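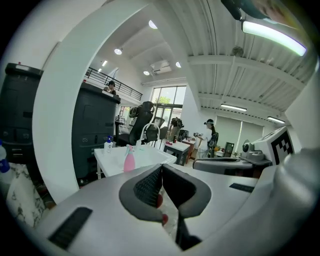

How to Mix and Label Your Own Everyday Cleaning Spray

I put off making my own cleaner for years, mostly out of laziness, and then one May I added up what I'd been spending on bottles at the store in Arkville and went home and made a batch that same evening (in my slippers, with the radio going). I haven't bought the ready-made stuff since, except once on vacation.

What you need

A spray bottle with a trigger that doesn't stick
White vinegar, the plain kind
Water, distilled if your tap water is hard like ours in Stutden
Dish soap, unscented if you're fussy about smells
A funnel
Masking tape and a marker

Making it

1. Wash the bottle, even if it's new. If it held something else before, especially bleach, don't use it at all. Vinegar and bleach make a dangerous gas together, so please start with a bottle you're sure of.

2. Set the funnel in the neck and pour in one cup of water, then one cup of vinegar.

3. Add 14 drops of dish soap. I used to just squeeze some in, and I spent a whole afternoon wiping streaks off the refrigerator door!

4. Screw the top on and tip the bottle over gently a few times. Shaking gives you a bottle of foam.

5. Write what's in it and the date on a piece of tape. Mine says September 2025 at the moment, in very bad handwriting.

Using it

Spray, wait a minute or so, and wipe with a soft cloth. For a greasy stovetop, let it cool completely first and leave the spray on for 20 minutes, then go back over it with a damp rag. It's lovely on sinks, glass shelves and the inside of the microwave. Keep it off marble, granite and any other natural stone, as the vinegar will dull the finish, and skip waxed wood too.

If the trigger clogs, run warm water through it until it sprays cleanly again. The vinegar smell fades as it dries, though I do open the kitchen window when I'm doing the whole counter.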